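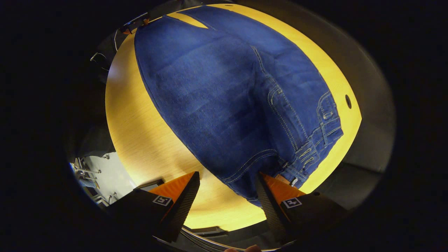 About Orkano

Orkano is a clothing repair and resale company with two workshops, one in Bostent and one in Paju. We mend everyday garments for private customers, schools and employers, and we sell secondhand clothing that has been checked and repaired by our own staff.

Our History

The company was founded by Abdul-Rahman Zakaria, who trained as a tailor and spent 11 years altering uniforms for hotels and hospitals. Much of the clothing sent to him for disposal needed only a new zipper or a reinforced seam. He rented a single room behind the Bostent market hall and began taking in work clothes from local firms. Private customers followed, and the resale counter was added when the business moved to its present address on the upper side of the market square.

The Paju workshop opened in September of the following year. It handles denim, canvas and other heavy fabrics, along with all orders from the Flulex uniform program, under which employers pay a fixed yearly fee for the upkeep of staff clothing.

What We Do

Our repair service covers torn knees, worn pockets, broken zippers, missing buttons, frayed cuffs and open seams. Hems and waistbands may be altered at the same time. We do not accept leather, fur or wedding wear.

Every garment is inspected at the counter and the customer receives a written price before any work begins. Standard repairs are ready in 7 working days. Garments should be washed before they are handed in. Items that arrive unwashed will be laundered at the customer's expense.

Secondhand stock is bought by weight or taken on consignment. Each piece is sorted, measured and labeled with its true waist and length, as the sizes printed by manufacturers vary a good deal from one maker to the next. Repairs made by us are noted on the label.

Training

Orkano accepts apprentices every September. The program lasts 2 years and combines paid work at the bench with evening classes in pattern cutting and machine care. Applicants do not need earlier experience, but they are asked to complete a short sewing task during the interview.

Our Standards

All repairs carry a guarantee against failure of the stitching. Thread is matched to the original as closely as our stock allows – we keep 3,000 spools between the two workshops – and visible mending is carried out only at the customer's request. Fabric that can no longer be worn is cut for patches or sold as wiping cloth.

Contact

Questions about repairs, consignment and the Flulex program may be put to the staff at either counter. Applications for apprenticeships should be addressed to the Bostent office.

Page last reviewed 18 Jun 2023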